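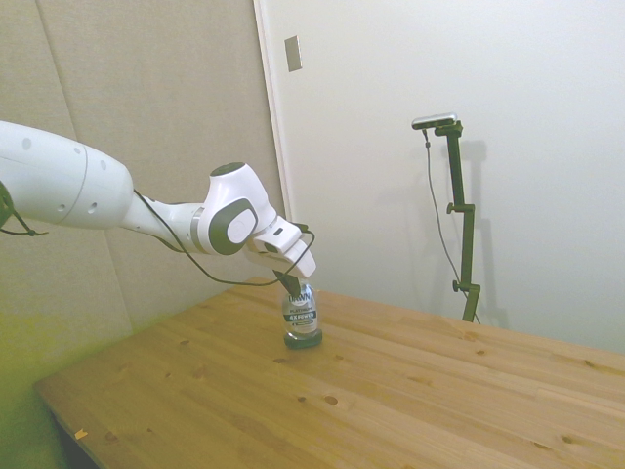
Why keep the bottle in the set at all, asked a note from the Flullier side this morning, if a clear one gives the depth sensor so much trouble and we could finish the comparison with the opaque things? It's a fair question and a kindly put one, and I've been turning it over all day, so let me write down my answer while the coffee is still working.

1 March 2025, Skodgate lab, long table

The short answer is that the clear bottle is where the two methods come apart. On boxes and mugs, Unolum and the old planner are so close that I couldn't pick between them with a straight face. Give them something you can see the tabletop through, and the old planner starts aiming at the label as if the label were the whole object. It sees a floating rectangle of good points with a lot of nothing above it, so it goes low and wide, and then the fingers push before they close. Unolum goes for the neck, and it does so often enough now that I've stopped holding my breath.

For anyone picking this up after me, the change since last week is in how missing depth gets treated. We used to fill the holes by smoothing over from the neighbors, and on clear plastic the neighbors are mostly the table behind, so you end up with a very confident, very wrong surface. Now the holes are left as holes and carried along as "don't know," and the color image gets to vote on whether something is standing there. It's a small change in the code (embarrassingly small, given how long we argued over it) and it lives in the Miranda branch for now. Please don't merge it yet, I still have debugging prints all over the place.

Numbers for today, bottle only, same start pose, bottle turned by hand between tries:

Old planner: 45 tries, 9 held through the lift.
Unolum with holes left in: 45 tries, all but 7 held through the lift.

I was so pleased with the second line that I went for a walk. Then I came back and looked at the seven, which was less cheering. Most of them had the label turned well away from the sensor, so there was hardly any solid return at all and the color vote was doing the whole job by itself. The remainder were plain slips, with the aim fine and the grip too gentle for a smooth neck. I'd like to keep those apart in the write-up. A slip isn't a perception failure, and lumping them together would make us look worse at the thing we're testing and hide a force setting that somebody ought to fix (me, probably Monday).

Also, a caution about the training side. The model was fitted on 899 scans, and I went through the list after lunch expecting a decent share of clear objects. There are very few, and those are mostly drinking glasses. So whatever it knows about necks and caps it has picked up from solid bottles, and I'm a little surprised it carries over as nicely as it does. I wouldn't promise anybody it will carry over to a clear tub or a flat tray. If Flullier would like to send us awkward shapes, I'd be delighted, the more awkward the better!

Things to do, in no special order:

Rerun both planners with the blinds down. The white wall gets very bright by midday and I'd like to know how much that matters.
Raise the closing force one step and repeat only the slips.
Recheck the sensor calibration before touching anything on the stand. I nudged a knob while reaching past it and put it back by eye, after the last run, so today's numbers are safe but tomorrow's might not be.
Write back to Flullier with the two lines above and a proper thank-you.

Logs are on the shared drive under Miranda, in the folder with today's date. The old planner's runs are in there too, including a first batch I threw out for having the wrong start pose, so mind which one you open.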